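Hospitality Services 4
Unit Handout: Clearing and Resetting the Table

Purpose of the unit

This handout accompanies the practical session on clearing and resetting a table for informal dining. Students are expected to read it before the session and to bring a copy to the Kavia training dining room. The session begins promptly on Saturday morning. Students who arrive after the roll has been taken will observe and will complete the practical work at a later date.

Terms used in this unit

A cover is the place laid for one guest, including the mat, flatware, and dishes. Clearing is the removal of used items from the cover. Resetting is the return of the cover to its opening arrangement. Crumbing down, the removal of crumbs between courses, is treated in the next unit and will not be assessed here.

Order of work

Clearing starts with the flatware. Forks, knives, and spoons are gathered by the handle and laid flat on the tray, all facing the same way. Dishes follow, the heaviest first, and are set toward the center of the tray. Glasses are carried separately. The placemat is lifted last, and only after the table around it has been checked for small items.
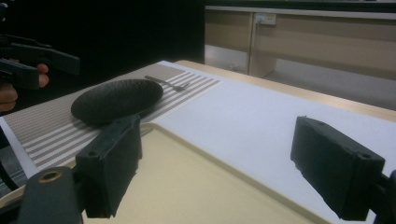
Tray position is the point on which students most often lose marks. The tray should rest on a clear, stable part of the table or on a side stand, and it should be level before anything is placed on it. A tray set down with one corner over the edge of a striped placemat, while a dark oval dish and a fork still lie on the mat, will need to be moved before the mat can be lifted. Students should look at the whole cover first and decide where the tray will go. Once loaded, it should not be slid across the table.

Placemats

Woven mats are shaken over the bin and stored flat. Wipeable mats are cleaned on both sides with a damp cloth and dried before stacking. Mats with a printed stripe are laid with the stripes parallel to the table edge, which also makes a crooked mat easy to notice.

Assessment

Each student will clear and reset one cover under observation. Marks are given for order of work, handling of flatware, tray position, and the finished cover. The written portion consists of short definitions drawn from the terms above. Practice trays may be signed out from the Premer storeroom, Room 273, and must be returned clean by the end of the day.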